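Two-Bowl Handling: Gallery from the Drutcombe Bench

Posted in December by the Trusel project group

Trusel is our study of how a two-armed robot learns to handle two of the same thing at once. Most of the tabletop work we did before this gave each arm its own job. One arm held, the other wiped or poured. With a pair of bowls, both arms do similar work at the same time, and a policy trained on the older data tends to freeze one arm while the other finishes.

The training set has 791 demonstrations, all of them recorded by an operator driving the arms directly. We kept 266 back for testing. Each one starts with the bowls and a few ordinary household items on the table, and the items change places between recordings. The method is called Fidell. It predicts a short stretch of motion for both arms together and then checks the plan again before the fingers close.

Bowls were chosen because they are awkward. Polished steel gives poor depth readings, the rim is thin, and the shape offers very different grips depending on which way up it is. The tablecloth is patterned on purpose. On a plain surface, our first model found the bowls by looking for anything that broke up the background, and that stopped working as soon as the cloth changed.
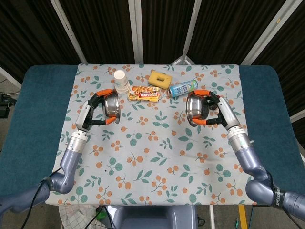

Both bowls on edge, one in each gripper, with two orange fingertips on each. Cups, a snack package, a sponge and a drink can are at the far side of the table.

Noguchi wrote in after the first version of this page went up, asking whether the two arms share one policy or run separate ones with a timing signal between them. The comment went on to say that separate policies had been easier to debug on a similar bench, and that the shared kind had a habit of copying one arm's mistake into the other.

It is one shared policy. We did see the copying problem. If the left grip landed too low on the rim, the right grip often landed low too, even when the right side had a clear view. Masking one wrist's joint readings at random during training cut this down a good deal, and we now do it in every run. We also trained the separate version for comparison. It was easier to debug, as Noguchi says, but it lost track of the second bowl more often.

The other change that mattered was the length of the predicted motion. We tried several settings and stayed with 12 steps. Longer plans looked smoother and missed more rims.

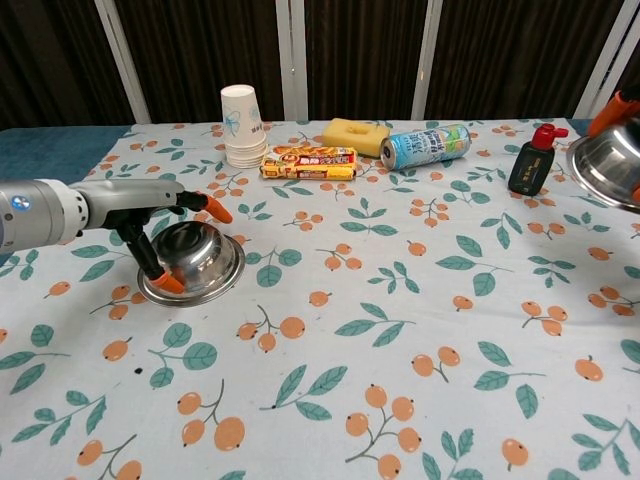
Grips on an upside-down bowl are scored separately from grips on an upright one. The rim sits against the cloth, so a fingertip has very little room, and pressing too hard slides the bowl away. Fidell handles this by slowing the last part of the approach and allowing 4 attempts before the trial is marked as failed. A trial that needs all of them still counts, but we list it apart from the clean ones in the results table.

The table, the scoring sheet and the training settings are on the Trusel downloads page. Recordings from the second tablecloth will be added once the labels have been checked.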